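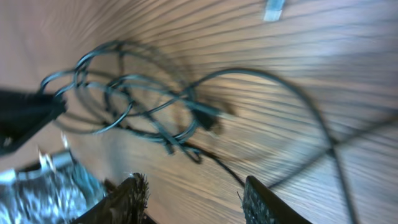

Figure 1. Black cables on a wood-grain surface.

Renting in Durnwood: What the Listings Leave Out
Julián Nieto and Consuelo Peñalver
Submitted 10/06/2018

Our project compared advertised rents in Durnwood and Predimby, two suburbs that share a train line and very little affection. We read 300 listings over May and recorded bond, parking, heating and the adjectives.

Method
Listings came from Lombardi, the larger of the local agencies. "Cosy" was coded as small. "Character" was coded as no heating, pending inspection.

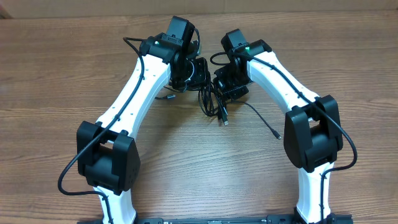
Figure 2. Two white and black robot arms over the tabletop.

Results
Predimby was dearer by the week, though Durnwood agents were far more generous with the word "village". Parking was mentioned early if it existed and in the last line if it was on the street. One flat on Sillivine Road was relisted 7 times, gaining a study along the way without gaining a room. 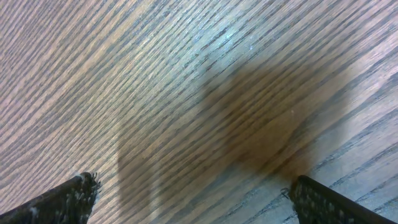 Limitations
We inspected 2 properties. Consuelo would like it recorded that one of them was locked.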